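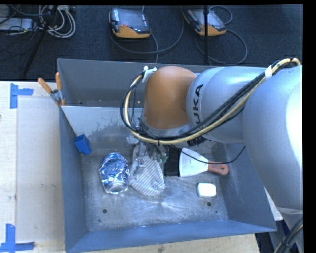 Trestholm Reusable Cable Ties, 21-pack: two months behind the desk

Posted Wednesday, October 9, 2019

I don't trust any product that promises to "end cable chaos." Most of the cable chaos in my house comes from owning too many things with cables, and a strip of hook-and-loop fabric can't fix that. But I was rewiring the home office anyway, the old zip ties had to be cut off, and the Trestholm pack was cheap. So I bought one.

What you get

There are 21 ties in the pack, all black, in two lengths. The short ones are fine for a phone charger or a single network cable. The long ones will go around a proper bundle with enough left over to fasten back on themselves. Each has a slot at one end that you feed the tail through. The box also mentions a "cable planning guide," and this is a folded sheet of paper telling you to put the ties on your cables.

Putting them on

Easy enough. I had everything under the desk bundled in one evening, including the monitor leads and the printer cable I'd been stepping over since last year. The slot is narrow, and threading the long ties while lying on your back with a flashlight in your teeth is no fun. I dropped 2 of them behind the radiator and they live there now.

The instructions say to pull the tie "firmly." I'd ignore that. Leave a finger's width of play, more if the desk moves up and down like mine does. The first time I raised the desk after tying everything tight, the monitor went dark and I had to crawl back under and start over. A loose loop looks messier and works a lot better.

Do they hold?

Mostly. After two months the short ties are as good as new. Of the long ones, 4 have started to lift at the end, all of them on the thick bundle near the power strip. They haven't come undone, but I keep pressing them down whenever I'm under there, and I don't remember ever doing that with a zip tie.

They also collect lint. If you have a dog or a rug, expect the rough side to be gray and fuzzy inside a few weeks. You can pick it clean with a pin – I did it once and won't be doing it again.

Against the others

I had a few Kalix ties left over from an earlier attempt. They're wider and grip harder, but they're stiff, and they only come in one length that's too long for anything small. The Stanlow ones, which a store clerk talked me into, have a plastic buckle that snapped on the third use. Trestholm beats Stanlow without trying. Between Trestholm and Kalix I'd pick by the size of the bundle.

Worth it?

For thin cables you unplug often, yes. For the heavy stuff that never moves, I'd still use an ordinary zip tie and a pair of cutters. The claim on the box that they last "a lifetime" I'll leave alone until somebody says whose.

I'll look at the lifting ones again in November and add a note if any let go.

Score: 14 out of 21 ties still in use, the rest in a drawer or behind the radiator.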